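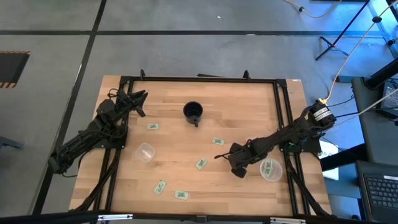 Page 2 of 6

Home | Tables | Kitchen | Games | Ask

Sunday, posted by Larix

Love my butcher-block top! What finish is good for a table that gets mugs, clear plastic tubs and little green cards all over it? I want to keep that grain showing.

Jarnus
Mineral oil!! Two coats, wipe off the extra, leave it overnight. Mine looks so rich now, I keep petting it.

Staniforth
Oil is lovely but rings come back fast. I sanded to 300 and used hardwax oil, thin, and cards slide great on it. Test under the top first.

Zarkelis
coasters :)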